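Progress report, laundry cell build, second period
To: Menaka Talukder, Zakent small grants
From: Behrouz Mirzaei, Katsaros shared workshop

1. Scope

This report covers the work since the January report. The grant pays for the two-arm platform, the grippers and the bench time needed to get one household task working on hardware that a shared workshop can build and maintain. The task is unchanged: open a front-loading washer, move the contents between drum and basket, close the door. Software is the Clestari stack with our own grasp layer on top. No items were added to the scope in this period.

2. Mechanical

Both arms are mounted and have passed the joint range check. The left shoulder bracket was remade in thicker plate after the first one flexed under load at full reach. Farhad Mirzaei cut the replacement on the workshop mill and the deflection is now within the limit we set in the proposal.

Two finger designs were compared. The blunt set held cloth well but would not fit behind the door handle. The long tapered set does both jobs, with some loss of grip on thick fabric, and is now the standard fit. Four spare pairs have been printed and bagged.

Cable routing is still not final. The wrist camera connectors stand proud of the housing and are the part most likely to catch on the door rim. A right-angle connector has been ordered from Testetau.

3. Test area

The washer, basket and platform stay in fixed positions during a test block. Plush toys and single garments are the current test loads.
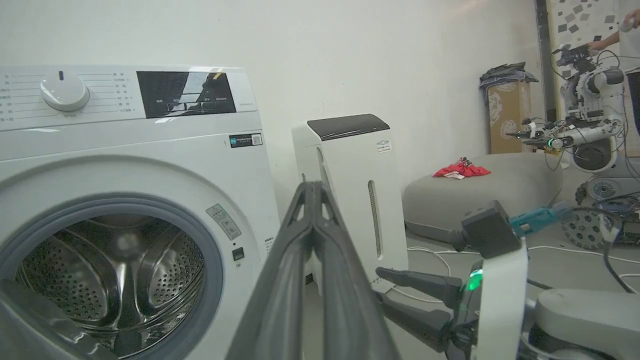
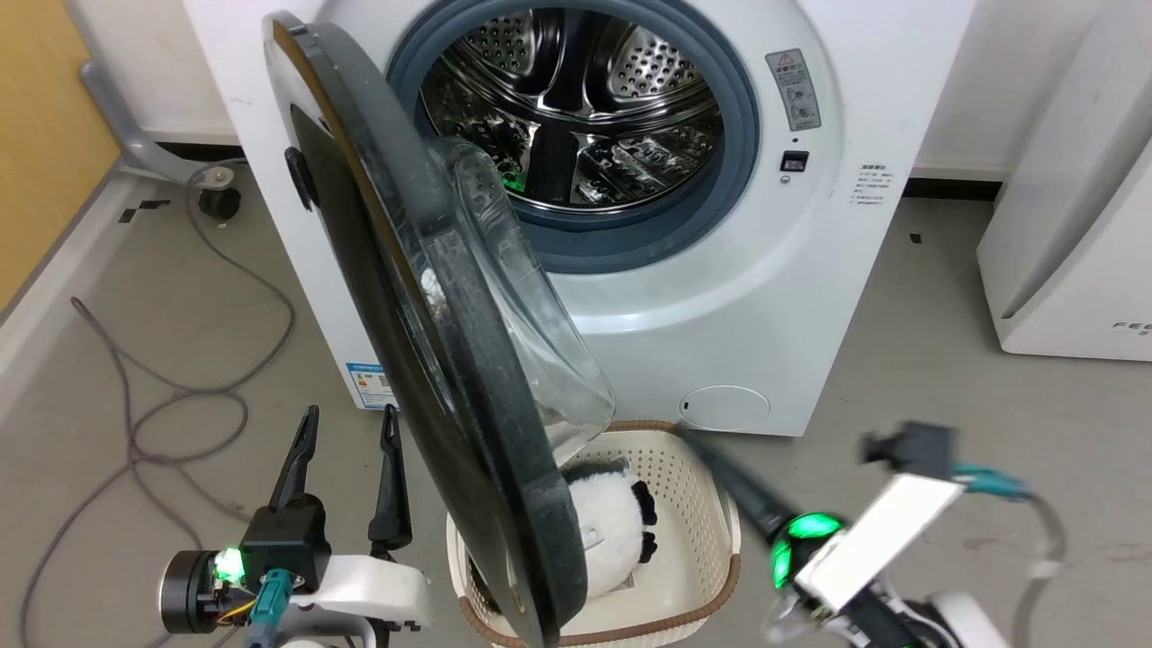
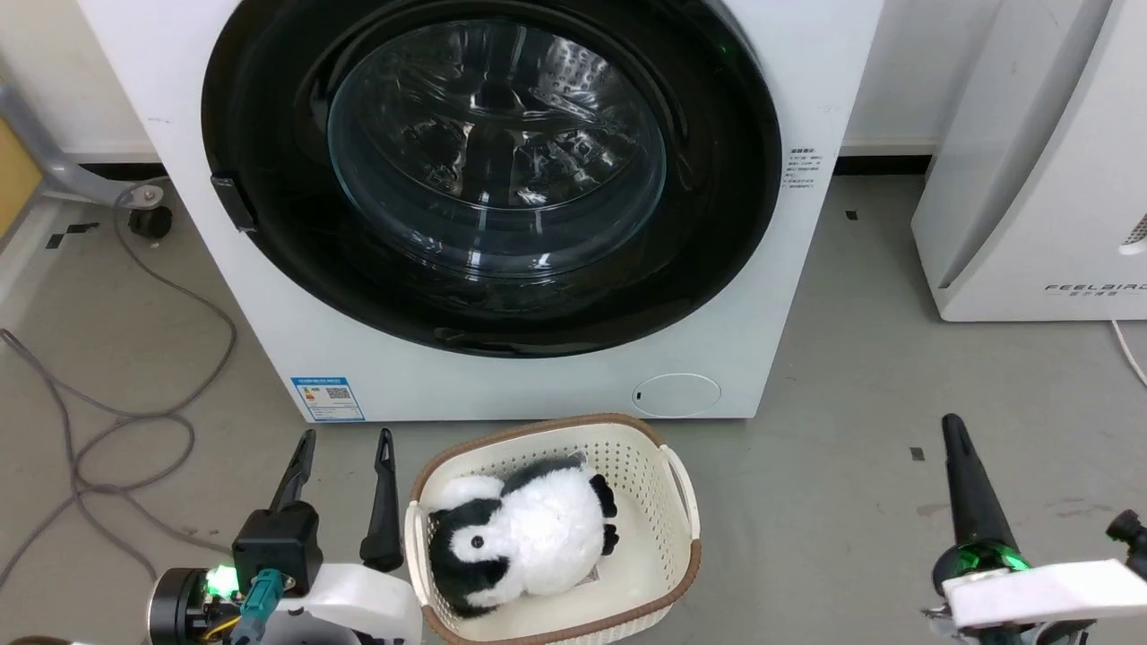

Wrist camera first, then two head camera views with the washer door open and closed.

4. Test results

We ran 300 logged attempts in this period, split between door handling and transfer. Of these, 134 were transfer attempts from basket to drum. Results by stage:

Door opening: reliable when the platform is parked within tolerance. Most failures come from parking error and repeat until the base is moved.
Door closing: the push works. The final press to latch needs more force than the arm controller allows by default, so the limit was raised for that one motion.
Grasp from basket: good on plush items, fair on shirts, poor on anything lying flat against the bottom of the basket.
Release in drum: acceptable. Fabric sometimes stays on a finger when the gripper opens. A short shake has been added and helps.

Cauã Queiroz rewrote the logger midway through the period. Attempts before the change carry no force data, so the two halves of the log should not be compared on that measure.

5. Perception

The drum interior remains the hardest surface. Polished steel returns false depth points, and the perforated areas give a different error from the smooth ones. Soudabeh Rashti has masked the drum wall in the depth image and relies on the color image past the door seal. This cut false grasps sharply but adds a delay of roughly 16 frames before the first motion. The delay is tolerable for now and will be looked at once the grasp layer is stable.

Light from the ceiling fixtures also reflects off the door glass. Tests after dark with the fixtures dimmed gave cleaner door detection. We would prefer to fix this in software and have not bought blinds.

6. Budget and schedule

Spending is in line with the plan except for motors. One wrist motor failed and was replaced from the contingency line. The vendor has not yet decided on the warranty claim. No further money is requested.

The schedule has slipped by two weeks, all of it due to the bracket. The slip affects the long run test, which needs 48 hours of booked floor time and has to wait for the next free slot in the workshop calendar. Saturday bookings are full, so the run will be split over weekday evenings.

7. Next period

Fit the right-angle connectors and close the cable routing item.
Repeat the flat fabric grasp tests with a softer fingertip pad.
Run the long test and deliver the full log.
Publish the bracket and finger drawings, as required under the grant terms.

One decision is needed from you. The proposal lists a towel as the final test item. We would like to change this to a shirt, which is closer to what we have been training on. Please confirm in writing before the long test is booked.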